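Toast, Patience and Open Doors: An Afternoon at the Javthorpe Robotics Workshop

The sign on the door at Javthorpe was written in marker and taped up a little crooked, and I liked the place before I had even gone in. It was the April open day, the rain had finally let up, and a line of families with strollers and umbrellas ran all the way back to the bike racks. I had arranged to talk with the woman who leads the kitchen project, which everyone there calls Pramora, and she had warned me by email that we would be interrupted. We were, constantly, and she didn't seem to mind one bit.

"People come in expecting something out of a movie," she told me, pulling over a stool so I could sit while I took notes. "And then they see us making breakfast, and they relax. Everybody has an opinion about toast."

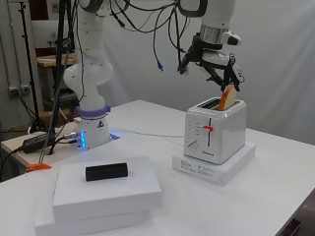 Pramora began as a two-month side project and has now been going for much longer than that, as these things do. The idea is to teach a pair of arms the small jobs of an ordinary kitchen, the ones most of us get through half asleep. I asked her why bread, of all things, when she might have picked something that sits still and keeps its shape. She laughed and pointed at the gripper, with its two black fingers pinching the slice up near the top crust. "Squeeze too hard and you have crumbs. Too soft and it slides out on the way down. A wooden block will forgive you for almost anything, but bread won't, and then you have a slot that is barely wider than the slice, so you have to come in straight." She said her own mother had asked her the same question, in a rather less polite tone.

I had wondered how much of the work was programming and how much was simply showing the arm what to do. A good deal of both, she said. Somebody guides the arm through the motion, over and over, and the software tries to learn what those attempts have in common. The group has 1384 of these recorded attempts so far, and she admitted that a fair number of the early ones are hard to watch.

"You learn a lot about yourself," she said. "I had no idea how I put bread in a toaster until I had to explain it to a machine. I tilt it! I have always tilted it. My colleague doesn't, and for a while we were teaching it two different habits and wondering why it was confused."

A girl of maybe 7 wanted to know whether the robot got to eat any of it, and our conversation stopped while this was given the serious answer it deserved. (No, and it has never complained.) Her little brother was more interested in the lights, and had to be lifted up twice for a better look.

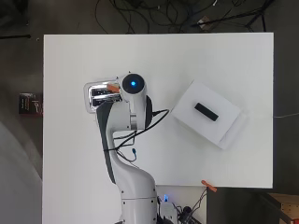
When we got going again I asked about the money, a subject I always feel a bit rude bringing up at an open day. She was perfectly frank. The workshop gets by on a small grant and on a partnership with Asfaw, a local firm that repairs commercial kitchen equipment and would like to know what an arm could someday do in a school cafeteria or a care home. There are 6 people on the team, most of them part time, and they share the building with a woodworking class that runs in the evenings.

"Asfaw keeps us practical," she said. "They come by and ask what happens if the toaster has been moved a few inches since yesterday. It's a very good question, and in a real kitchen it happens every single day. So now we move it ourselves, all the time, and see how the arm copes."

And how does it cope? She tipped her hand from side to side. Better than last fall, she said, and not as well as she would like by next fall. She is especially fussy about the moment of letting go, when the bread ought to drop neatly and the fingers ought to get out of the way. 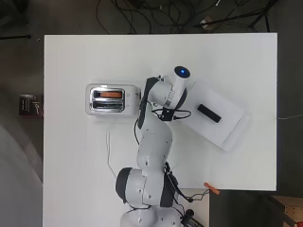
Jamell

With a slice resting in one slot and the other still free, I asked the question I imagine most visitors were too shy to ask, which is whether any of us truly needs help making toast. She took it well. Her grandfather, she said, has had shaky hands for years, and breakfast is the meal he most hates having someone else make for him.

"He doesn't want a machine that runs his house," she said. "He wants his toast at six in the morning, before anybody is up to fuss over him. If we could manage that much, I'd be very happy."

By then the next group was pressing in behind us, and she got up to find them some room. She told me the workshop will open its doors again in the fall, when she hopes to have moved on to butter. I asked whether butter would be harder. "Oh, much," she said, and went off to answer a man who wanted to know about bagels.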